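Perception and grasp gating, notes for week 3
Katsuhiko Ikeda, tutorial room copy. Bring your laptop, charged.

Today: when does the controller get to say "I have it"? Last week we did the open-loop version and Wakana Ueda's group showed why that gets ugly with cloth. Read her log before the tute if you haven't.

Wrist view, first with the fingers open and empty over the table, then with a white sock between them: 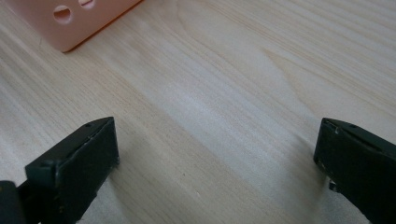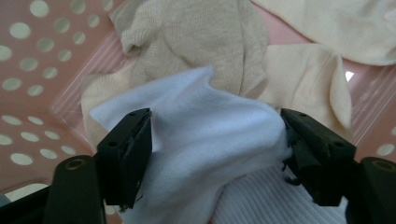

Three signals to work with. Finger width, motor current, wrist image. Each one lies in its own way.

Width. Fine for rigid parts. Cloth squashes to almost nothing, so a thin sock and a missed grasp give close to the same number. Don't threshold on width alone, I will take marks off.

Current. Rises on contact, also rises when the fingers hit each other, also rises when you drive them into the floor of a container. Look at the shape of the curve and not just the peak. Setsuko's plots are in the Flundari folder, see the second one, the double bump.

Image. Needs a crop between the fingertips. Crop is fixed in the wrist frame so you can hard code it, but it has to follow finger width or you end up classifying your own gripper. Common bug!! Check this first when your accuracy looks too good.

The gate itself, rough version:

state OPEN: fingers wide, do nothing
state CLOSING: width falling, start buffering current
state CHECK: width steady, run classifier on crop
state HELD: classifier and current agree
state RETRY: they disagree, open, back off, go again

Limit the retries. Default in the Hulletti config is 3, leave it there. Last year someone set it to 600 and went to lunch.

Timing. Classifer is slow compared to the control loop, so never call it inside the loop. Put it on its own thread, stamp the result, throw away anything stale. If the stamp is older than the last width change it's stale, end of story.

Colour. Pale cloth on a pale surface is hard for a plain background subtraction, so is anything see-through. Try it anyway and write down where it breaks. Edges and texture hold up better. Masanobu Tamura will go over normalisation in the lab.

Data for the exercise: 3000 crops for training, 328 held back for testing. Do not tune on the 328. Labels are empty / held / unsure. Keep the unsure ones in, they are the interesting ones. Split by episode, not by frame, neighbouring frames are nearly identical and will leak accross.

To hand in:
- state machine, drawn by hand is fine
- confusion matrix with all three labels
- one failure you can explain, one you can't

Half a page for each failure is plenty. Code goes in the Manow repo under your own branch, Higinio Palacios has the permissions if you're locked out. Next time, slip detection, so hang on to your current buffers.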